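Open Day at the Zurkden Repair Hall, Jekau

I had been meaning to get out to Jekau ever since June, when a neighbor came home from there with a working radio and a bag of plums, and this time I finally made it. Zurkden opens its doors to the public only a couple of times a year. The rest of the time it is a working shop that takes in old office computers, fixes up what it can, and strips the rest for parts and metal. If you like seeing how things are put together (and I could happily spend a whole afternoon looking into the back of a washing machine), it is a lovely place to lose a few hours.

The building is an old grain store down by the canal, with the number 1787 carved over the side door and a very modern heating bill, or so the woman at the coffee urn told me. You come in past the coat rack, get a paper sticker for your sweater, and follow the yellow tape on the floor. The first stop is the intake room, where everything that arrives gets a tag. The tag hanging nearest the door when I came through was 1647, on a beige tower so heavy that two people were carrying it. They expect to pass 4000 before the year's tags run out, and I got the feeling there was a small wager on it.

From there the tape leads you into the long room, and this is where I slowed right down. The cases stand open so visitors can look at the insides, and oh, the colors! I grew up with a father who kept every wire in the garage tied up with string, and I don't think I had ever looked properly at the wiring in a desktop computer before. There's a bright blue data cable making a big lazy curve, and next to it a bunch of orange, red, yellow and black power wires gathered into one black plug, with a few strands looping back the way they came. Behind all that sits the green board with its little silver capacitors huddled together like a village seen from a hill.

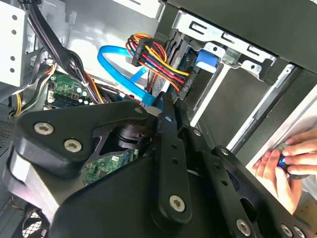 Blue data cable and power wires inside one of the open desktops in the long room.

The guide for our group was wonderfully patient. She explained that the blue cable is the kind called SATA, that it carries the data to and from a drive, and that the bundle of colored wires brings the power. She also told us something I have been repeating to everyone since, namely that you should take hold of the plug and never the wire, and wiggle gently if it feels stiff. A boy of maybe ten asked what would happen if you mixed two plugs up, and she showed him how they are shaped to go in one way only. He wanted to try it himself, of course, and she let him, on a loose pair of cables from a tray, and then every other child in the group had to have a turn as well. We fell a good deal behind schedule and I didn't mind one bit.

I had a long talk afterward with a retired couple from Galli who had driven over with their own computer in the trunk, wrapped in a beach towel. They had hoped somebody would look at it on the spot. That isn't how the open day works, but they were given a form and a slice of cake and went off quite cheerful. 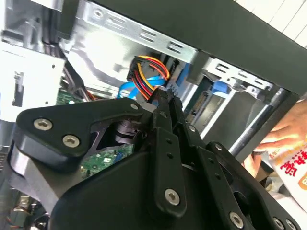
Words and pictures by the editor, Fomel Newsletter
2023-11-28

What I liked best in the end was the metalwork. The cage that holds the drives is plain silver steel, punched with rows of slots, and there are blue plastic clips on it. A gray hard drive sits in there beside one of them. Our guide said the shop is fond of clips like these on account of the time they save, and that a case full of tiny screws can turn a quick job into a slow one. I thought of my own kitchen drawers and felt a bit ashamed.

The tour ends in the shop at the back, where you can buy a refurbished desktop, a keyboard, or, if you are me, a shoebox of mixed cables for which you have no use whatever. Admission is free, parking is on the canal side, and the bus from Fomel takes 25 minutes and stops right across from the gate. Wear something warm, as the big doors stay open, and get to the cake table early.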